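Household Storage and Stock Rotation
Unit 4 handout: Small bottles, cans and mixed dry stock

Read before the Monday session. Bring the blank count sheet from Unit 3.

Where this unit fits

Unit 3 covered shelves. This unit covers everything that never makes it to a shelf: the bins on the closet floor, the carton by the door, the bag hanging off a hook. In the Lumbao housing survey we used last term, 481 households were asked to list what they kept in loose containers. The combined lists ran to 1,812 entries, and 92 households had at least one item written down twice under different names. The usual cause was the same product kept in two places.

Terms

Bin: a rigid container with a lid that latches or snaps.
Carton: a cardboard box, usually the one the goods came in.
Lot: items of the same product with the same date.
Pull: taking an item out for use.
Turn: taking everything out, checking it, and putting it back in date order.

A pull is not a turn. Students mix these up every year on the quiz sheet. If you lift one bottle out to use it, that is a pull, even if you look at the label while you do it.

Choosing a bin

Clear plastic is preferred for small bottles. You can check the level without opening the lid. Opaque bins are fine for cloth and paper goods, where a label on the outside does the same job.

Height matters more than floor area. Measure the tallest bottle with its cap on and add a finger's width. If the lid touches the caps, the latches take the strain and will pop open when the bin is carried. Skunden, the supplier for our lab, sells two depths. The deeper one is for upright bottles. The shallow one is for packets and tubes.

Latches should be tested with the bin full. Lift by the handles or the base, never by the lid.

Upright or flat

Liquids go upright. Tablets and powders can lie flat, but they should all lie the same way. Mixed orientation makes a bin hard to count and wastes space at the ends.

When bottles stand upright, only the caps show from above. Plain caps all look alike, so write the month on each cap with a marker. Use the month you put it in the bin if there is no printed date you can read. "June" is enough. Don't stick tape on caps that have to screw down tight.

Doing a turn

1. Put the bin on something at sitting height. A chair seat works well for a medium bin, and you can sit facing it.
2. Take the lid off and set it out of the way.
3. Take bottles out one at a time. Read the label each time, including when you are sure they are all the same.
4. Stand them on the floor or a table in date order, oldest on the left.
5. Wipe the bin out.
6. Put the newest back first, at the far end. The oldest go in last, nearest to you.
7. Write the count on the sheet before you close the lid.

Use both hands in the bin. One holds the neighboring bottles steady while the other lifts. Pulling one-handed from a tight row tips the rest over. 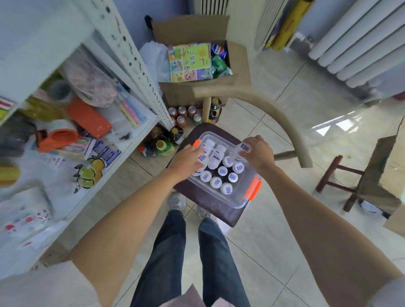

Cason asked whether the bottles have to come all the way out when every label is the same, and said the Unit 3 method of sliding stock forward would be quicker. It is quicker on a shelf. In a bin there is nowhere to slide anything, and the bottles at the bottom of a row stay there until they expire. For graded work, take them all out.

Cartons of mixed goods

Drink cans, boxed snacks and bagged items often share one carton. Keep the cans low and to one side, and carry the carton from underneath. Boxed goods go on edge with a printed side showing. Bags go next to the carton or on top, so they don't get crushed.

If the packaging is in a language you don't read, copy the date exactly as printed and note the order of day, month and year if it is shown. Leave the product name to someone who can read it.

Do not store cleaning products in a carton with food or drinks. The Bendex sheet in the back of your binder lists other pairs to keep apart.

Assignment

Choose one bin and one carton at home. Turn both. Hand in:

the count sheet, with lots listed separately
a sketch of the bin from above, caps marked with the month
a short note on anything you found in two places

The note should be one paragraph. Sheets with a total but no lots will be returned.

Next unit: refrigerators and door racks.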